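The Parrot Is Staying Until February
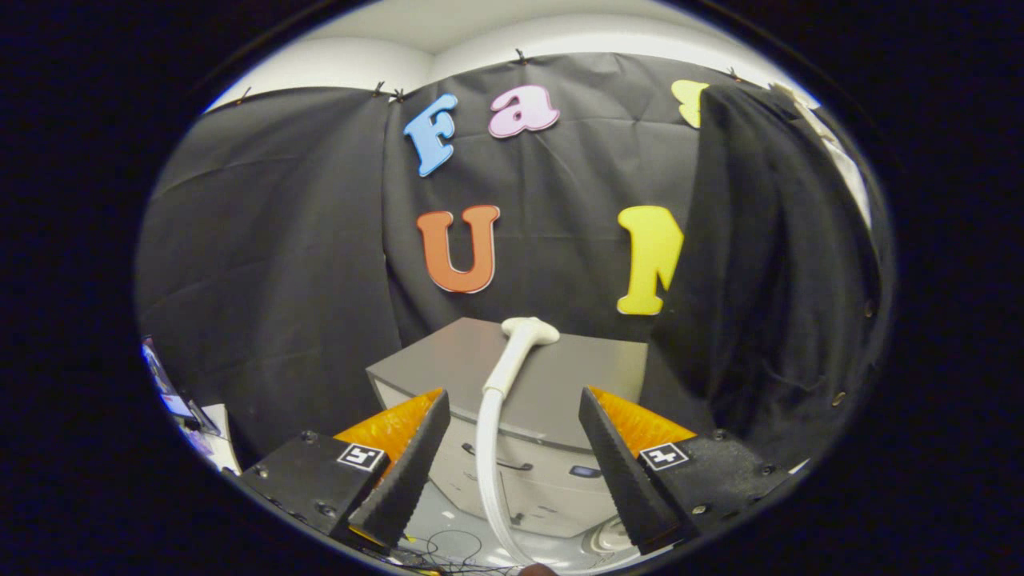 I said yes to the parrot on a Monday, before coffee, which should count as a legal defense. The shelter had run out of foster homes for birds and Eirlys Humphreys, who has my number and uses it, asked if I could take one "for a few days." He is a 19-year-old African grey. His name is Toon, after Toon Vanhove, the man who surrendered him when he moved into assisted living.

Toon came with a cage the size of a phone booth, a bag of pellets and a typed sheet of 28 instructions. Number 18 reads, in full, "Do not whistle at him unless you mean it." I whistled at him. He has now been doing the first half of the Colonel Bogey March since Thursday and will not finish it.

My dog has taken this badly. Toon learned to call her by name in my voice, and she comes running every time and stands under the cage waiting for whatever it is I wanted. Then he tells her to go lie down. She goes and lies down.

The vet bill was $473, which the shelter covered, for blood work and a beak trim. He's healthy, a little heavy, and bit the technician once on the thumb. Apparently he had been living on buttered toast.

Anyway, the few days are up and Eirlys has stopped answering my texts as quickly. If you have grey parrot experience and a patient dog, or no dog, write to me. He likes grapes, talk radio and the sound of the microwave, which he also does.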